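Household Tips: Should You Rent a Tidying Robot? (And What to Do Before It Comes)

I get asked about the Girka every week now, so let me get it over with. Girka is a two-armed tidying robot that a company called Lozano will bring to your home for $200 a visit, plus $18 if you live up a flight of stairs. You can also buy one outright for $1,729 and the rest in monthly payments, and I'd like to see the person who reads that contract to the end. I booked one visit in August, paid for it myself, and took notes.

The brochure promises "a bedroom reset while you have your coffee." I had my coffee. I had a second one. If you are going to try it anyway, these tips will save you some of your money.

Tip 1. Pick up paper first. Comics, magazines, mail, anything thin and shiny. Grippers like something with a bit of thickness to it, and a booklet halfway under a blanket is a bad first job.

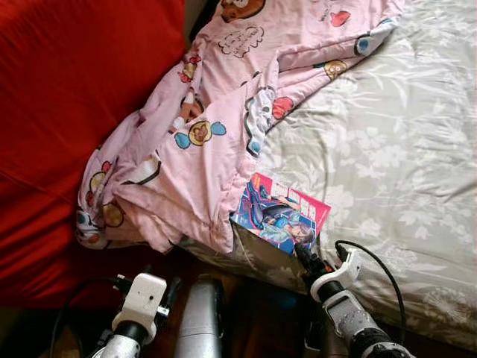 Lozano's booking page lists blankets under "soft goods, easy." I don't agree. A blanket in a heap has no edge you can find without feeling around for it, and feeling around is what you do with your hands while thinking about dinner. Shake it out flat and lay it square on the bed before the visit. Yes, at that point you have made most of the bed. I raised this with Dayana Cáceres at the Lozano office and she told me customers find it "a useful habit." I'm sure they do.

Tip 2. Move bottles and cups to another room. I don't care what the sales page says about grip control. Water and mattresses don't mix, and the service agreement leaves spills to you.

Tip 3. Look under the furniture yourself. Get down on the floor with a flashlight. Socks, hair ties and pens go under the bed skirt or behind the curtain, and the standard visit only covers "reachable surfaces." 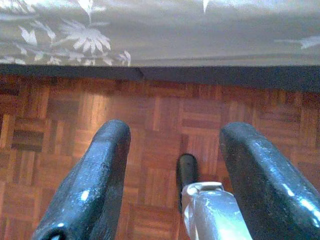

Wood floors need a word too. Ask what the base rolls on and whether the wheels get wiped between houses. Sweep up grit beforehand, as you would before moving a dresser. A good floor costs a lot more to refinish than the visit does.

Tip 4. Time it. Mine was booked for nearly 3 hours, setup included. Write down when the work starts and when it stops, and leave the setup out. Then tidy the same room yourself another morning and compare.

Tip 5. Skip the Flimer add-on. It's a set of fabric bins with tags, sold so the robot knows where things go. Any open bin you already own will do for a person. Dronstead makes a similar service with bins included, but I haven't tried it and won't guess.

Would I book again? For someone with a bad back or a new hip, I can see the point, if the price came down. For the rest of us, a hamper by the door still wins.

Contact | Copyright Household Tips, all rights reserved | Back to top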